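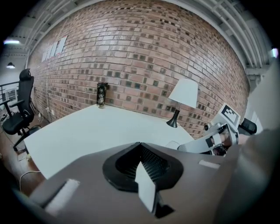 Figure 2. View from the left gripper's camera, with the second hand-held gripper at right. Tumbler and table lamp near the back of the table.

Unit 4: Comparing Hand-Held Grippers

Required reading: Course reader, section on wide-angle lenses. The written comparison is due at the start of the Wednesday session.

4.1 Purpose
In this unit students compare two finger designs, the Gondine and the Tura, on the same table and with the same objects. The camera and its settings remain unchanged throughout. Results from the April group may be consulted but may not be combined with new trials.

4.2 What the camera records
A wide-angle lens keeps both the work surface and much of the room in view. Straight edges away from the center are recorded as curves; in Figure 2 this is plain in the brick wall and the ceiling. Distances must therefore not be measured directly from an uncorrected image. The housing of the gripper also covers a large part of the lower view, and an object brought close to it may be hidden at the moment of contact.

The square marker on top of the second gripper is used to estimate its position. Trials in which the marker leaves the view for an extended period are to be logged as incomplete.

4.3 Procedure
Each pair completes 77 trials per finger design. One student operates both grippers and the other keeps the log. Partners may change places only between designs. For each trial, record the object, the finger design, the outcome and any loss of the marker.

Bright lamps in the view can affect exposure. Note which lights are on before the first trial and leave them as they are until the set is finished.

4.4 Submission
Submit the log and a comparison of no more than two pages. Questions on calibration should be sent to Rui Peixoto; questions on grading, to Bogdan Preda.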